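Flellero Two-Arm Folding Station

Product page | Demo room visits | Spare parts | Ask for a quote

The Flellero folds T-shirts. It will also fold hand towels, pillowcases and most football shirts, and it has opinions about hoodies. If you run a laundry, a uniform store or a sports club with more kit than patience, come and watch it work in our demo room at Kodikara before you spend any money. 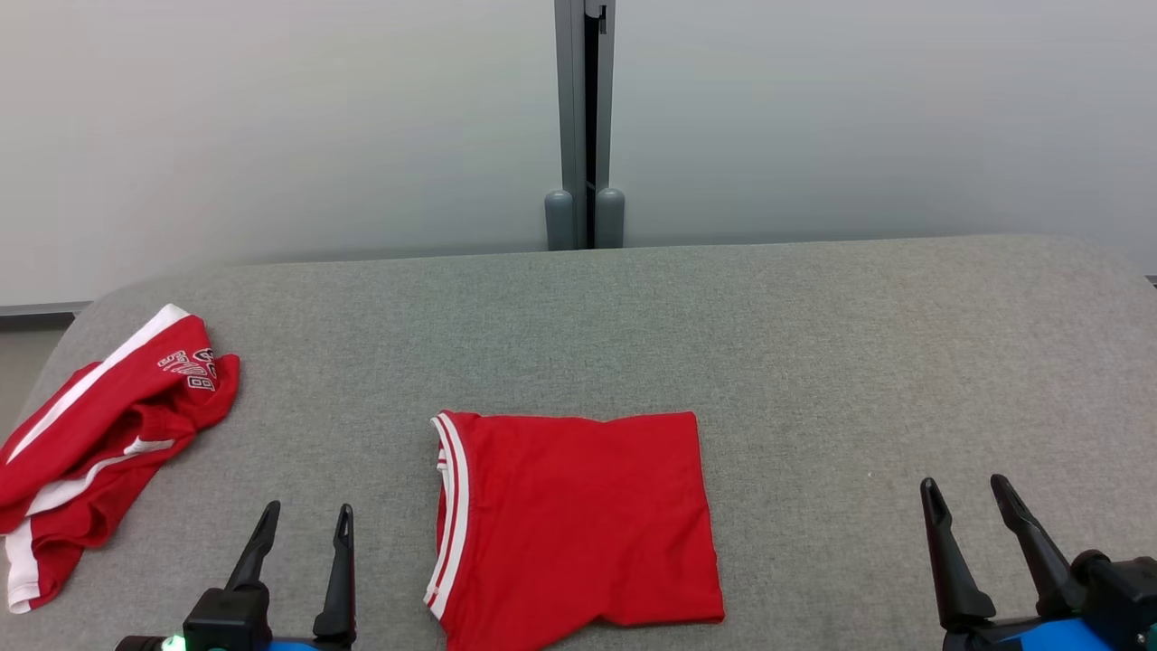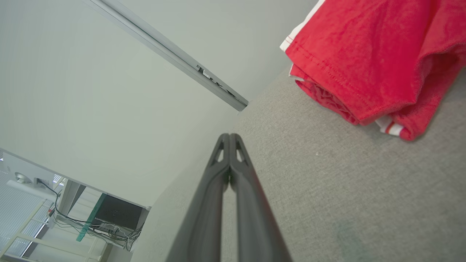
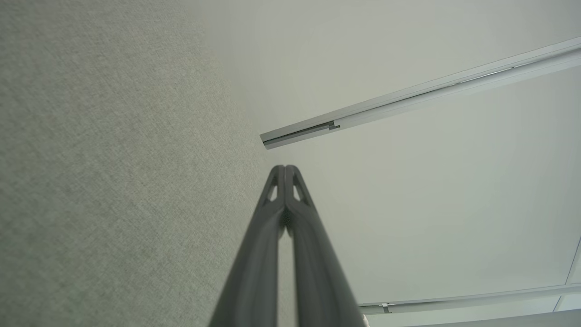

Flellero demo, one visit, three camera views. The folded red shirt can be seen in the first two.

What a visit is like

Visits run in the morning and again at 2 p.m. You get coffee, a chair and a look at the station folding shirts from a heap. We don't play a video first. We had a video once, with music, and visitors talked through it.

Revathi Poojary runs most of the demos. She built a good part of the folding software and will tell you which parts she would build differently. She starts with our own shirts, then asks for yours. Bring a bag of whatever you fold on a bad day. People tend to iron things before they bring them, which is sweet of them and no use to us at all.

Expect the first shirt to feel slow. Visitors lean in for it, start checking their phones by the third, and by the sixth are asking about invoices. We consider this a healthy reaction to a folding machine.

You can stop the arms at any point with the big button on the visitor's side. Please do press it once. You will want to know how it feels, and we'd like you to get that over with in our building.

What the station does

You drop a heap of clean, dry garments at one side of the table. The arms pull out one piece, spread it, decide what it is, and fold it to the pattern you picked. The finished piece stays on the table until you take it or until the stacking routine moves it, depending on how you've set things up.

A plain T-shirt takes 19 seconds from a fair start, meaning the shirt isn't inside out and doesn't have another shirt stuffed in it. A long-sleeved shirt takes longer. A fitted sheet takes as long as you're willing to stand there, and we don't sell it for fitted sheets.

Collars and trim are where the money went. Striped edges used to confuse our software, which would find a white band on a sleeve, declare it a hem and fold with great confidence in the wrong direction. The current release, Mala, is much better about this. It still gets it wrong now and then, and when it does it shakes the shirt out and tries again. Revathi calls that persistence. The rest of us have children and call it something else.

What's in the box

Two arms with two-finger grippers
Overhead camera and a camera at each wrist
Padded folding table, fabric-covered
Control cabinet, 343 mm wide
Stop button, cable set, two spare pairs of fingers
A printed manual, which a surprising number of you read

The padding on the table matters more than it looks. The fingers have to get under a layer of cloth without jamming into the surface, and a bit of give helps. We tried a hard tabletop on the early units and went through a lot of fingers. If you want to use a table of your own, talk to us first and bring a sample of the covering.

Power and space

The station runs on a normal wall outlet and draws 440 watts at full tilt. It needs a level floor and enough room for a person to walk around three sides. It can stand with its back against a wall. Strong sunlight falling straight across the table will upset the cameras, so think about blinds before installation day.

Noise is low. You can hold a conversation next to it, and at the demos people hold quite long ones.

Training it on your own garments

Most customers start with the standard patterns: shop fold, thirds, and roll. If you need something else, you can show the arms the fold yourself using the Drolari hand controls, sold separately. Plan on an afternoon of repeating the same fold. It's dull work and it goes better with two people taking turns.

The station stores up to 2000 recorded folds. We have yet to meet a customer who needed a fraction of that, though one hotel laundry is clearly treating it as a challenge.

Things people ask at the demo

Will it sort colors? Yes, into as many piles as you have room for. It won't spot a single red sock in a white wash, because by then the wash has already happened.

Can it handle damp laundry? No. Damp cloth sticks to itself and to the table.

Does it fold socks? It pairs them poorly. We're working on it and would rather not discuss it.

Can I leave it running overnight? You can, with the guard panels fitted. Without them, someone has to be in the room.

Does it work on kids' sizes? Down to about age four. Baby clothes are too small for the standard fingers, and the narrow set should be out in January.

Booking

Use the visit form and tell us what you fold, how much of it, and how many of you are coming. Groups of up to six fit comfortably. Larger groups can come too, but the people at the back mostly see the people at the front.

Parking is behind the building, past the loading dock. Ring the left-hand bell. The right-hand bell belongs to the dentist, who has asked us to mention it.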